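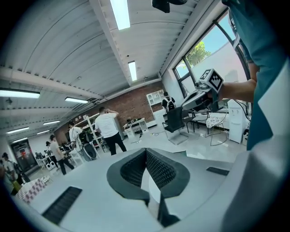 Astuces maison > Rangement et petits gestes

Ce que j'ai rapporté d'une journée portes ouvertes chez des roboticiens

J'y allais pour les robots et je suis rentrée avec deux pages de notes sur le rangement ! L'atelier Storard ouvrait ses portes en septembre, un grand local avec un mur de briques rouges et une belle fenêtre, et j'ai passé l'après-midi à regarder des gens prendre et poser des objets avec des pinces tenues à la main. On enregistre leurs gestes, et ces enregistrements servent ensuite à apprendre à un robot comment s'y prendre. Darcy Caron, qui nous guidait, répondait à tout avec une patience d'ange.

J'ai eu le droit d'essayer. Quelle leçon d'humilité ! Avec une pince dans chaque main, on perd d'un coup tout ce que les doigts font sans réfléchir : pincer un coin, sentir que ça glisse, pousser du petit doigt. Et c'est là que les idées viennent, parce que tout ce qui est pénible à la pince est aussi pénible à la maison quand on a les mains mouillées, des gants de ménage ou un peu d'arthrose.

Ouvrir avant de prendre
Mon premier essai a été un désastre, j'avais déjà l'objet dans une pince et il me fallait ouvrir avec l'autre. Depuis, je prépare toujours la destination en premier : bocal débouché, tiroir tiré, sac poubelle déjà en place. En cuisine, ça change tout quand on transvase de la farine ou du riz.

Le couvercle qui tient tout seul
Une boîte dont le couvercle reste rabattu, c'est une main de gagnée. J'ai trié mes boîtes à couture et à vis en rentrant, et celles qui se referment sur les doigts sont parties au grenier (avec les guirlandes). Pour les récalcitrantes, une pince à linge sur la charnière suffit.

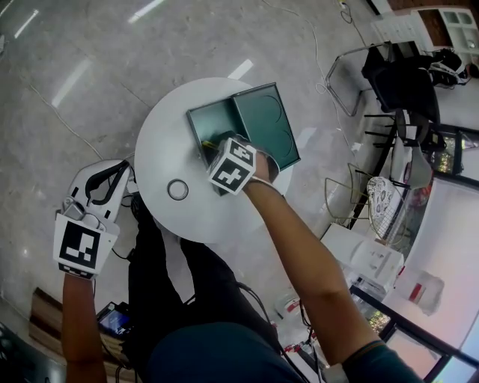 Je garde aussi le conseil de Dalal Smadi, qui faisait les démonstrations avec une aisance incroyable : approcher l'objet par le dessus, lentement, et n'accélérer qu'une fois la prise assurée. Essayez avec des verres à pied dans un placard serré, on n'en cogne plus un seul. Moi qui attrapais tout de biais, j'ai cassé assez de flûtes comme ça.

Une petite surface, mais dégagée
J'ai toujours cru qu'il me fallait un plan de travail plus grand. Eh bien non, il me fallait moins de choses dessus ! Je travaille maintenant sur un plateau de 70 cm, avec uniquement ce qui sert à l'étape en cours. Le reste attend sur la desserte.

De l'adhérence là où ça glisse
Un bout de tapis antidérapant découpé fait des merveilles sous la planche à découper, au fond du tiroir à couverts, et même enroulé autour d'un couvercle de confiture trop serré. Un rouleau dure des années. Lavez-le à l'eau tiède savonneuse et séchez-le à plat - jamais au sèche-linge, le mien a fini en boule.

Répéter, vraiment répéter
Santino Garrido nous a parlé d'une série de 386 essais pour un seul geste de rangement. 386 ! Je n'en demande pas tant à mes enfants, mais nous avons refait cinq fois de suite le vidage du lave-vaisselle en changeant l'ordre des paniers. Le panier du bas d'abord, puis les couverts, puis le haut : c'est ce qui marche le mieux chez nous, et les tasses ne gouttent plus sur les assiettes sèches.

Si un atelier ouvre près de chez vous, allez-y, et prenez un carnet. Mettez des chaussures confortables, on reste debout longtemps. Le mois prochain, je vous montre comment j'ai réorganisé le placard sous l'évier.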